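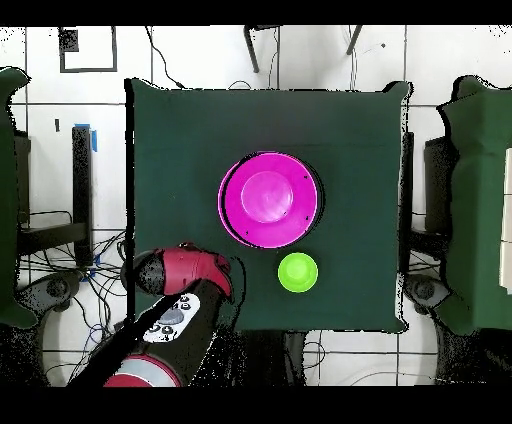

Figure 4.1 A magenta bowl and a small lime-green cup on a green cloth.

Chapter 4
Capacity and the Measurement of Liquids

4.1 Volume and capacity

The volume of a body is the space it takes up. The capacity of a vessel is the volume of liquid it will hold when filled to a stated level. The two are measured in related units but must be kept apart. A thick-walled bowl may have a large volume and a small capacity.

Volume is given in cubic centimetres (cm³) and capacity in millilitres (ml). One millilitre equals one cubic centimetre. A vessel marked 200 ml therefore holds 200 cm³ of liquid at its mark, and two such vessels hold 400 ml between them.
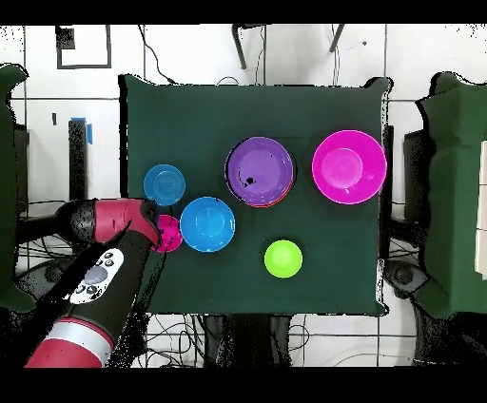 Capacity may be stated in two ways. Brimful capacity is measured to the point at which the liquid begins to spill. Working capacity is measured to a line below the rim. Makers' lists do not always say which is meant. In the Fovow tables, printed at the end of this book, all values are working capacities unless marked B.

4.2 Local measures

Before common units were adopted, each market town kept its own. The grain measure of Vevidholm, set in 1798, was a round tub filled level and struck with a flat stick. The neighbouring port of Skundance used a tub of the same name but filled it to a heap. Trade between the two required a conversion table, and the table had to be changed whenever either tub was replaced.

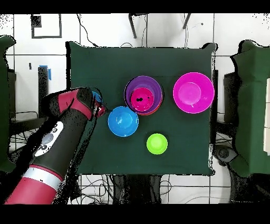 Heaped measure cannot be made exact. The height of the heap depends on the width of the rim, the size of the grain and the way it is poured. Struck measure removes the first of these causes of error and reduces the third.

4.3 Measuring by weighing

The capacity of an irregular vessel is best found by weighing. The Liao method, used in the exercises for this chapter, has three steps. Weigh the vessel empty and dry. Fill it with water to the chosen level and weigh it again. Subtract the first reading from the second. 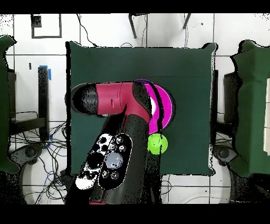
At room temperature one gram of water may be taken as one millilitre. The error is less than one part in 200 and may be ignored here. For liquids other than water, divide the mass in grams by the density in grams per millilitre. Section 4.4 gives 17 worked cases, beginning with vessels that have straight sides.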